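Flangate Two-Arm Bench Kit: a long review, with a fault report in the middle of it

Reviewed by Afia Fiadzo
Oct 23, 2026

I have been putting off writing this one up, partly because I like the kit so much and partly because for a good stretch of the summer I was rather cross with it. We bought the Flangate bench kit for the workshop at Sonavdale in May, after a winter of trying to make do with a single arm and a great deal of patience, and it has been in use most working days ever since. So this is a review by somebody who has lived with the thing, swept under it, sworn at it once or twice and would still be sorry to see it go.

The kit cost us 1,870 pounds more than the single-arm version, and I will come back to whether that was money well spent (mostly, yes). For that you get two arms, two parallel grippers, wrist cameras, the rails and clamps to mount it all, and the control software, which is called Gyamfi and is much friendlier than the manual would have you believe.

Setting it up

I'd set aside a day and it took a day and a half, which in my experience of robot arms counts as quick. The clamps are lovely – chunky, well made, and they stay where you put them. The cables are less lovely. There are a lot of them, they are stiff when new, and the ties supplied are too short to go round a full bundle, so do buy a bag of longer ones before you start.

Calibration is a matter of following the prompts. Gyamfi walks each arm through its joints, then asks you to touch the two grippers to a little metal block so that the arms agree about where they are. Please take your time over that step. A sloppy job there will haunt you for weeks, and you will blame everything else first, as I did.

What we use it for

Our main task is handing things over: one arm picks an object up, the other takes it, and the second arm puts it somewhere useful. We do it with artificial flowers, which suit us very well. A stem is thin and bendy, the bloom is heavy compared with the rest, and the leaves get in the way just as they do in real life. If an arm can pass a tulip to its neighbour without any fuss, it can pass most things.

On a good day it is a pleasure to watch. The first arm lifts, the second comes in open, closes, there is the tiniest pause, and the first lets go. I have had visitors applaud!

The fault

Now for the trouble. In the seventh week the second arm began, every so often, to report that it was holding something when it wasn't. The first arm would take its word for it and let go, and down went the flower. With a tulip that hardly matters. With a glass vase or one of our little jars it would matter a good deal, and with anything sharp I would not care to be standing near it.

Worse than the dropping was what came after. Having decided it had a stem in its grip, the arm would carry on with the rest of the job, swinging across the bench to deliver nothing at all, and on two occasions it came down into the space the first arm had not yet left. The collision stop did work both times, I'm glad to say, but it worked late, and the second knock bent a finger on the left-hand gripper.

So I did what I should have done sooner and ran the handover 400 times in a row over several days, with a notebook. The false grip turned up 11 times. Each one came when the fingers met a leaf before they met the stem, and the small push back from the leaf was enough for the software to call it a catch. 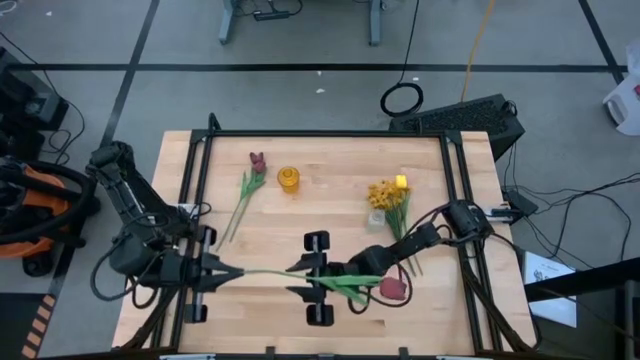
What Flangate said, and what fixed it

I wrote to Flangate with the log files and had a proper reply from an engineer within the week, for which I give them full marks. The grip check in our version of Gyamfi looked only at the force on the fingers. It paid no attention to how far they had closed, so a leaf nudging one finger looked much the same as a stem held between both. An update arrived in due course that checks the two together, and it adds a short tug before the first arm is allowed to release.

I repeated my test after the update, 100 handovers this time, and had no false grips. The tug makes every pass a touch slower, and you can hear it, a sort of polite little click. I have grown fond of it.

The late stop is another matter and I'm less happy about that. As delivered, the collision threshold is set too high for two arms sharing one bench. You can lower it yourself, but the setting is buried three menus down under a heading that says nothing about safety, and I think it ought to be on the first screen. We have ours turned well down. It stops now and then for no good reason, when a cable drags, and I would far sooner have that.

If you already own one, I would suggest the following before you do anything else:

Check which version of Gyamfi you are running, and update it.
Lower the collision threshold on both arms.
Look at the fingers after any knock, however gentle, and check that they still close evenly.
Keep your hands off the bench while a handover is under way, even if something has fallen and you are itching to pick it up.

Compared with the Dorkora

Before buying we borrowed a Dorkora pair for a fortnight. It is quieter, and its emergency stop is a big button on a lead that you can keep beside you, where Flangate's is fixed to the control box. The Dorkora grippers are clumsy with thin things, though, and its software made me want to lie down. I'd still choose the Flangate, but I have bought a longer lead and moved that control box to where I can reach it.

Would I buy it again? Yes, with the update installed from the first morning. The replacement fingers came as a pair in a small padded envelope, and they went on with four screws and no recalibration, though I did it again anyway.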